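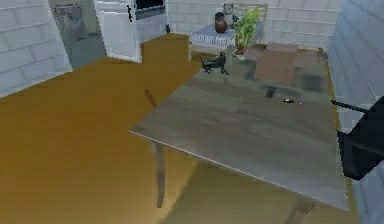

Home News Village Life Clubs Archive Contact

Computer-built house keeps Flurnholm pair busy as Joly gets its autumn overhaul

19 October 2026

Anyone who has called in at the Reltitz workshop in Brellenbridge lately will have found the kettle on and Hajar Zaki and Yaw Owusu deep in conversation about a house that exists only on their computers. It belongs to Joly, the simulated robot arm the two of them have been looking after for nine months, and this month it is having the most thorough going-over it has had so far.

Joly works in a rendered home with a dining table, tiled walls and a fair number of ornaments, and before it can practise anything useful every joint has to be told how far it may turn and how hard it may push. There are 46 settings in all, kept in one long file, and Hajar has been going down it line by line with a pencil behind her ear (she prints it out, much to Yaw's dismay). The trouble began in the summer, when an update to the software changed the way the gripper's fingers met whatever they were closing on, so that small things crept out sideways.
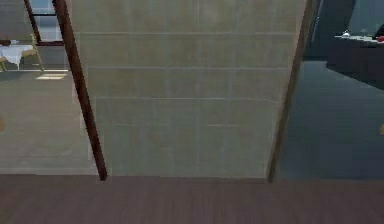

Yaw's share of the job has been the cameras and the starting positions, of which there are 87, and he has loaded each in turn to make sure the arm doesn't begin its day with an elbow through a wall. A handful did just that, he admits cheerfully, and one put the whole arm on the wrong side of the kitchen. Those have been put right and saved under new names, with the old ones kept in a folder in case anybody wants them.

"You change the grip by a hair and then you go and make a sandwich while it runs," said Hajar, who has now watched nearly 490 test runs and still seems very fond of the thing. "Then you come back and change it a hair the other way." 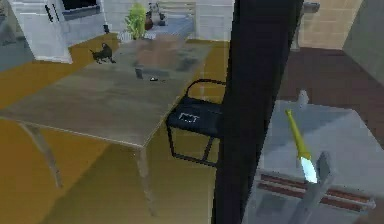 The gripper and a yellow-handled tool in Joly's simulated home, with the dining table beyond.

The finger settings should be finished first, with the wrist to follow in November. Yaw would also like to tidy up the notes, so that whoever looks after Joly next can find their way about them, and he has promised to bring the biscuits while he does it.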